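Workshop > Notebook > Packaging and Textiles > Entries

Notebook entry: seal strength of the Halonen pouch film
February 2020
Entered by Soledad Beltrán

The purpose of this entry is to record the second round of peel tests on the Halonen pouch film and to set out what remains open before the Stolldale order is confirmed. The first round is recorded separately and is not repeated in full. Readers should note that the first round was carried out on the old jaws, which have a worn lower face, and the values are not to be compared directly.

A total of 200 strips were cut from the new roll. All strips were cut across the web with the double blade, and the cut edges were checked under the bench lens for nicks. Strips with a visible nick were set aside and replaced from the same roll. The roll label gives lot 586. The remainder of the roll has been returned to the rack, core end down, and should not be used for training pieces.

Sealing was done on the Sendemer bar sealer. Dwell time and pressure were left as they were found, and only the temperature was changed between groups. The controller reads slightly high after a cold start, so the bars were allowed to settle for the first part of the morning. Strips sealed during that period were discarded.

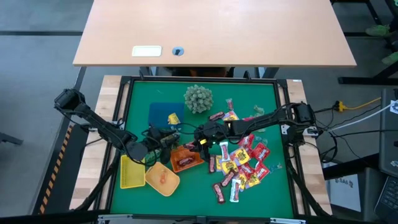
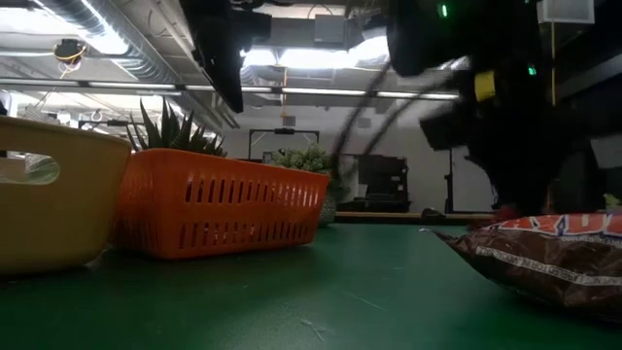

Why were the strips left overnight before pulling?
The seal layer continues to set for several hours after the bars open, and strips pulled on the same day gave scattered results in the first round. An overnight rest brings the readings closer together.

The lower temperature group peeled cleanly along the seal line with a dull, even mark on both faces. The middle group behaved in the same manner but required more force. In the upper group, a number of strips tore through the film beside the seal, and strip 211 from the spare set stretched badly before failure. Tears beside the seal have been entered as film failures and kept out of the seal average.

The Girnine film was to be tested alongside as a reference. The sample supplied is narrower than requested and will not fill the grips. A replacement has been asked for and is expected in March. Until it arrives, no statement should be made to Stolldale regarding which film is stronger.

Colleagues using the tensile tester are asked to return the grip spacing to the marked position. It was found wide of the mark on two mornings, and the first pulls had to be repeated.

Open points: clean the upper bar and replace the release tape; repeat the upper group with a shorter dwell; confirm with the Halonen office which side of the film is treated, as the data sheet and the roll label disagree.

Recent entries
Peel tests, first round, old jaws
Release tape: stock and reorder
Sendemer bar sealer, controller check
Storage of part rolls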